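Îlot Huvance

L'îlot Huvance est un ensemble immobilier mixte du quartier de Godeo, constitué de logements pour étudiants, d'ateliers et d'une halle couverte. Il occupe l'emplacement d'une ancienne filature, dont il conserve la façade nord et la cheminée. Le projet a été dessiné par l'agence Melnyk, sous la direction de l'architecte Lise Simard.

Historique

La filature cesse son activité au début des années 1990 et le site sert ensuite de dépôt. Un premier projet, qui prévoyait la démolition complète des bâtiments, est abandonné après l'avis défavorable du service du patrimoine. L'agence Melnyk remporte la consultation suivante avec une proposition fondée sur le maintien de la structure en fonte du rez-de-chaussée. Les travaux durent 30 mois — les fondations de l'aile est ont dû être reprises en cours de chantier.

Architecture

L'ensemble s'organise autour d'une cour ouverte au sud. L'aile est, de construction neuve, compte six niveaux et reprend la trame des fenêtres de la filature. Ses façades sont en brique claire, avec des allèges en zinc prépatiné. La halle, située dans l'ancien atelier de cardage, est éclairée par des sheds dont les vitrages ont été remplacés. Une passerelle la relie au premier étage de l'aile ouest.

Logements

La résidence comprend 81 chambres individuelles et 2 appartements de fonction. Chaque chambre dispose d'une salle d'eau et d'un bureau placé sous la fenêtre. Les cuisines sont communes à chaque palier.

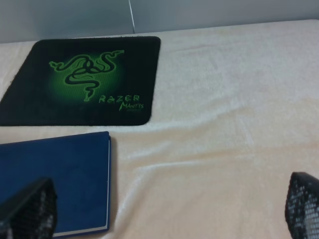
Tapis de souris de marque Razer posé sur une couverture claire.

Les ateliers du rez-de-chaussée sont loués à des artisans, avec des baux de courte durée. La halle peut recevoir 100 personnes et accueille un marché en juillet.

Réception

La conservation de la cheminée a été bien reçue par les associations locales. La hauteur de l'aile est a suscité davantage de réserves, en particulier chez les riverains de la rue d'Itcombe, qui demandaient un étage de moins. Le permis n'a pas été modifié sur ce point, mais le dernier niveau a été construit en retrait.

Voir aussi

Reconversion du patrimoine industriel
Filature de Godeo
Logement étudiant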